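Filed under: Shared Shop Projects / Two-Arm Table / Questions People Send Us

We get a lot of mail for a project that lives on one table at the back of a shared workshop, and I do try to answer all of it, but I have noticed myself typing the same paragraphs over and over, so I finally sat down in November with a big pot of tea and put the usual ones in one place. If yours isn't in the list, write to me anyway. I like the mail.

Ognjen Dumitrescu, Stivden workshop

What is the two-arm table, in a few words?

It's a pair of small black robot arms that hang over a gray tabletop and fold cloth. Well, they fold some cloth, some of the time. We call the whole thing Plinda, after the street the first version was built on (in my kitchen, where it was not popular). The goal is a pile of shop towels going in crumpled at one end and coming out folded at the other, and along the way we get to learn a great deal about motors and cameras and how stubborn a dishcloth can be.

Why towels? Couldn't you pick something easier?

We did pick something easier, to begin with! The first winter was wooden blocks, and blocks are lovely, they stay where you put them and they are the same shape when you come back from lunch. But after a few months of stacking blocks I found I didn't much want to go to the shop in the evenings. Towels were what we had lying around, the shop goes through a heap of them every week, and somebody was always going to have to fold them. So there was a real chore at the end of it, and that has kept me going far better than the blocks did.

Why do the arms hang down? Every kit I see stands on the table.

Ours stood on the table too, through the whole kitchen period. The trouble is that a towel spread out takes up far more room than you'd think, and the bases were always sitting right where the far corner wanted to go. Hanging them got us the tabletop back. The price is that the frame overhead has to be very stiff, and ours wasn't, at first. Every time an arm stopped quickly the whole thing swayed like a porch swing and we had to wait for it to settle. We added diagonal braces, then heavier feet, then more diagonal braces, and now it's good enough that I've stopped thinking about it. If you're starting from nothing and only want to try a few things, stand yours on the table and enjoy yourself. You can hang them later.

How much did it cost?

The figure I have in my notebook is $1,327, and that's everything we bought for the current version, down to the cable ties. It doesn't count the kitchen version, a good part of which got reused, or the tabletop, which came with our corner of the shop. The motors were by far the biggest piece. You could do it for less with one arm, and you'd still have plenty to keep you busy, though folding with one arm is a different sort of puzzle and I wouldn't call it the easier one.

Where did the arm design come from?

It's a mixed family. The shoulder and elbow are our own, redrawn I don't know how many times. The wrist is based on a set of drawings called Trajkovski that gets passed around among people in our little club, and we changed the mounting so the finger can be swapped with two screws. I'm happy to send the files to anybody who asks, with the warning that my file names are terrible and you'll want the one that says "final2b."

What are the fingers like, and did you try suction?

We did try suction, yes, for one very noisy evening. It might suit a plastic sheet, but air goes straight through a towel and the pump just sat there complaining. After that we went to rubber pads, wide and soft, which held on beautifully but couldn't get under an edge. The fingers we use now come down to a wedge. The narrow end can slip between a layer of cloth and the table, or between two layers, if you bring it in at a low angle and don't hurry. Most of what we've learned this year is in that one sentence, to be fair to us.

How do you tell it what to do?

By hand, more or less. One of us moves a pair of lighter arms with handles on them, the hanging arms copy the motion, and the computer saves the whole thing along with the camera pictures. Then it trains on the saved runs overnight and we come in the next day to see what it made of them. Our first set was 100 runs of one towel, all done by me, and the arms picked up a funny little pause before each grab that is entirely my own habit. The set we use now has 207, from several of us, and the pause has gone. I miss it a bit.

Does it matter what kind of cloth I use?

Oh, very much, and I'd have saved myself weeks if I'd taken this seriously sooner. Thin cotton creases where you don't want it to and then remembers the crease. Slippery cloth slides away from the finger. What I'd hand to a beginner is a microfiber towel with a good nubby loop, in the loudest color you can stand, such as lime green. The loops give the finger something to catch on, and the bright color stands out from a gray table so the software has a much easier time finding the edge. A folded one also has some height to it.
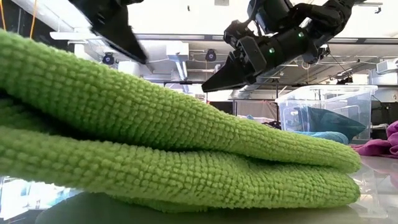
That height is a help and a nuisance both. When the layers stack up and round over at the fold, there's plenty for a finger to take hold of, and it's very easy to take hold of all of it when you only wanted the top one. We bring the finger in above the crest and come down slowly, and we go for the open edges before the folded one wherever there's a choice. The bottom layer, pressed flat on the table, is still the hardest thing to get under. I don't have a trick for that yet and would dearly love to hear yours.

Do you use cloths of different colors together?

We keep a variety, and I'd suggest you do too, though one at a time while you're learning. A model trained only on one color can get terribly attached to it. When we first swapped in a dark cloth, the arms reached with great confidence for a spot where there was nothing at all. Mixing several colors into the saved runs fixed most of it.

How long does one towel take?

On a good try, 16 seconds from first touch to finished. A person does it in three or four while talking about something else, so please don't order one for your laundry room. Bad tries go on until one of us loses patience and presses stop.

Is it safe to stand near?

These are small arms with small motors, and still we treat them with manners. There's a stop button on each side of the table, hair gets tied back, and hands stay out while the arms are live. If you're building at home with kids or a cat around, cut the power at the wall when you walk away, every single time. I'd also put a fuse on the motor supply. Ours has blown once, and I was very glad to be replacing a fuse and not a motor.

What do you do about loose cables?

Leave more slack at the wrist than looks right, then move each joint by hand through its whole travel before you tie anything down. I tied mine first and moved it second, and pulled a connector clean off the board.

Can I come and see it?

Yes, please do. We're in the Stivden workshop, at the back, and somebody from the project is nearly always there after seven in the evening. Ring the lower bell, the upper one belongs to the Nurnia pottery people and they have their hands full. You don't need to bring anything, although if you have an old towel of an odd size or texture that you were going to throw out, we'd be glad to have it. Wash it first, please.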